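Grundier Washi Masking Tape, 36 mm, Dark Blue

Rolls by the each or by the sleeve of 16
Paint and Surface Prep > Tapes and Films > Indoor Masking

If you've ever peeled a line of tape off a freshly painted wall and taken half the undercoat with it, you'll know why we get so excited about this one! Grundier have been making masking papers for years, and the 36 mm washi is the roll our own painters reach for first. It's thin, it tears cleanly by hand, and it bends around a gentle curve without puckering. The colour is a good deep blue that shows up against white trim, pale timber and brown paper alike, so you can see where your line is going before you commit to it.

The backing is rice paper with a low-tack acrylic adhesive. Press it down with a plastic spreader (a fingernail will do in a pinch) and the edge sits flat enough that acrylics and low-sheen enamels don't creep under. Katia Farina on our trade desk used it to stripe her daughter's bedroom in two greys and a mustard, and the lines came up so crisp that she went back and did the hallway.

What it likes
Cured interior paint, varnished timber, glass, powder-coated aluminium, laminate, heavy paper and card.

What it doesn't like
Raw brick, rough-sawn timber, anything dusty or greasy. It isn't made for outdoors either - a few days of full sun will bake the adhesive on, and you'll be there with the eucalyptus oil all arvo.

Clean removal is up to 16 days indoors. Pull it back on itself at a low angle, slowly, while the last coat is still a touch soft. If the paint has gone hard, run a sharp blade lightly along the edge first.

Specifications
Width: 36 mm
Length: 50 m
Colour: dark blue
Backing: washi (rice paper)
Adhesive: low-tack acrylic
Core: 76 mm cardboard
Stock code, single roll: 1312
Stock code, sleeve: 1778

Marking out, mocking up, dividing up

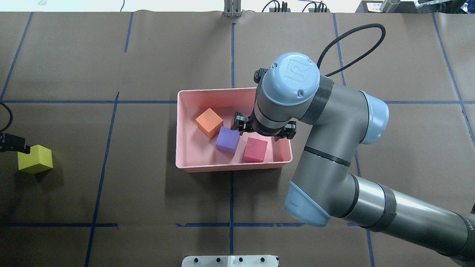 Plenty of our customers never put a brush anywhere near this tape, and we love hearing what they do with it. Setting-out is the big one: kitchen fitters run it over the floor to show where the island bench will go, quilters use it for guide lines, and teachers mark off work areas with it. Cover a table in brown paper, run dark blue strips across and down it, and you've got a set of clear rectangular spaces with a spot in the middle for a tray of bits and pieces, like the shallow pink one with the foam cubes in it. Strips can go on at a slant too, and crossing one over another is no trouble with a backing this thin. For paper, test a corner before you cover the lot, as the cheaper kraft rolls can fluff up when the tape is lifted.

From customers

"Did the whole stairwell, 16 rolls, and only had one bleed, where I'd skipped the spreader. My own fault. Would buy again tomorrow." - Vivek Thakur

"Lovely stuff on glass. I'd like a narrower one for glazing bars, please!" - Settimio Mazza

(Settimio, the 24 mm is on its way and we're hoping to have it on the shelf in November.)

Goes well with
Skiltier plastic spreader, soft edge
Arabzadeh brown masking paper, 900 mm roll
Grundier pre-taped film, 1.4 m drop

Storage
Keep rolls flat, in their wrap and out of the sun. Dropped rolls pick up nicks along the edge and those nicks are where it'll tear, so check the side of the roll before you start a long run. A roll that's been in a cold ute overnight wants an hour or two inside before you use it.

Sleeves are packed to order. If you need more than one, ring the trade desk and ask for Katia or Remo Costa, and they'll set the lot aside for pick-up.

Page updated 23/10/2021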